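Maricel Quiambao has a rule for visitors to the Isgate project: you can ask how many demonstrations the team has collected, but you have to ask how many they threw away first.

I asked. She pulled up a spreadsheet. Of the first 2090 episodes her group gathered in simulation this spring, nearly half had been pulled from the training set by May.

"People hear that and think something went wrong," she said. "I think the ones who keep everything are the ones in trouble."

Isgate has two rented rooms above a tile showroom in Lurkville. The aim, as the grant application puts it, is a household policy that can clear and set a table in a home it has never been in. Quiambao winces a little at the phrase. She spent 7 years at Kalport writing software for packing lines, where the boxes came in known sizes and the floor was painted with arrows, and she has not lost the habit of asking what a claim would look like on a bad day.

I came in with doubts of my own. Every company in this field has a large number to show you, and the number is always of examples. I have yet to see one put the count of distinct kitchens on the same slide.

"That's fair," she said. "If I move a cup four inches and record it again, I have two episodes. Do I have two examples? I'd say one and a bit."

The collecting is done by operators who steer a simulated arm with a handheld controller, in shifts of 2 hours. Any longer, she says, and they begin cutting corners in the same way, and the model learns the corner. The software they use, Prins, scatters objects and swaps furniture between runs. It will generate 2000 room layouts overnight if you let it. Quiambao doesn't let it.

"It's very good at making rooms. It has no idea which ones are worth anybody's afternoon."

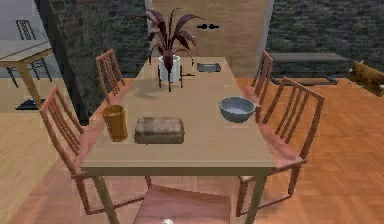 Choosing the rooms takes up most of Thursday, when the group sits down with whatever Prins has produced and argues. I sat in on one of these sessions and found it slower and more useful than the demo reel I had been shown earlier. Someone liked a dining room with dark stone walls because the chairs stood close around the table and would get in the arm's way. Quiambao was more interested in the loaf of bread lying straight on the tabletop, no plate or board under it, near a tall amber glass. Would a person reach for the bread first, or move the glass? Two operators gave two answers, and she wrote both down.

I asked whether any of this would carry over to a real dining room, with a sticky table and a dog under it. She didn't say yes.

"Simulated bread doesn't squash the way bread squashes. We know that. What I hope we get is the order of things, what you move and what you leave alone. The hands part we'll have to learn again on hardware."

And if the order of things doesn't carry over either?

"Then I've got a very tidy spreadsheet," she said, and went back to deleting rows.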